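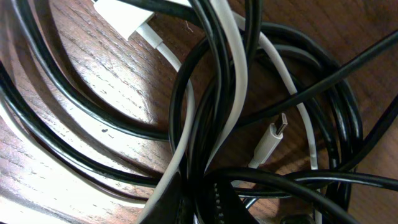
Cable tangling is the unplanned looping, crossing and knotting of flexible leads that are stored or moved without restraint. In homes and offices the term is mostly used of charging cables, extension leads and data cables. The reverse process, in which the leads are separated and returned to a usable state, is called untangling or detangling.

Causes

A lead becomes tangled when a free end passes through a loop formed by the same lead or by another. The likelihood rises with length and with the amount of movement the bundle receives, and falls with stiffness and diameter. Thin round cables tangle more readily than thick ones. Flat cables resist twisting about their own axis but fold easily, and a folded flat cable can trap round ones lying across it.

Connectors have a marked effect. A slim plug such as USB-C passes through small loops and may form a knot when the bundle is pulled. A wider plug, such as the rectangular USB-A type, passes through fewer loops but catches on those it has entered. Mixed bundles of both types are common in household drawers, where old leads are kept after the device they served has been discarded.

Most household tangles contain few true knots. The leads are interlaced, and appear knotted only when tension is applied.

Untangling

The work is normally done on a flat, clear surface large enough for the bundle to be spread out. A dining table or desk is suitable. Carpet is less so, as it grips the outer jacket.

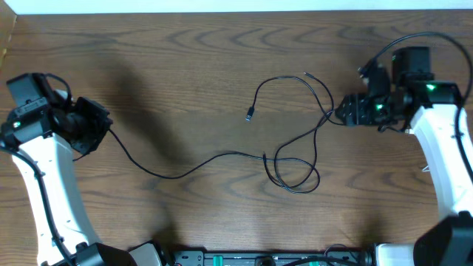
Wood and laminate tops allow leads to slide freely, and a plain top in a colour that contrasts with the cables makes the free ends easier to find. Mains leads are unplugged before work begins.

The usual method is to loosen the whole bundle before attending to any one lead. The loops are drawn outwards a little at a time until gaps appear between them. A free end is then located and followed back through the bundle, with the plug passed under or over each crossing in turn. Pulling on the free end is avoided, as it closes the loops further in. Once a lead is clear it is laid to one side, and the next end is chosen.

Where a true knot is found, it is opened by pushing slack into it from both sides. Pointed tools can pierce the jacket and are not recommended. A lead with a split jacket, exposed conductors or a loose strain relief should be withdrawn from use.

Storage

Separated leads are coiled and fastened singly. In over-under coiling, alternate turns are reversed so that no twist builds up along the length. Winding tightly around the hand or around a charger places a sharp bend at the plug, where failure is most frequent. Fasteners include hook-and-loop straps, paper tubes and divided trays. The Collel tray, a shallow box with 49 compartments, takes one short lead in each and is intended for offices.

Opinion differs on whether leads should be sorted by connector or by length.
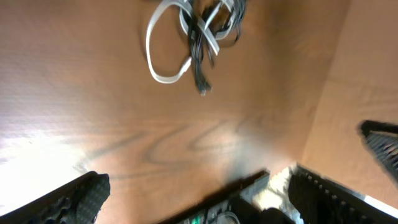 Wilma Brouwer, in a note on drawer storage, favoured sorting by connector and objected that length "is the one thing a person looking for a charger never asks about". She allowed an exception for extension leads, and advised fixing a written label 3 cm from the plug.

Sorting by length remains usual in workshops, where most leads share a connector and the distance to the socket decides which is taken.

See also: Cable tie; Extension lead; Strain relief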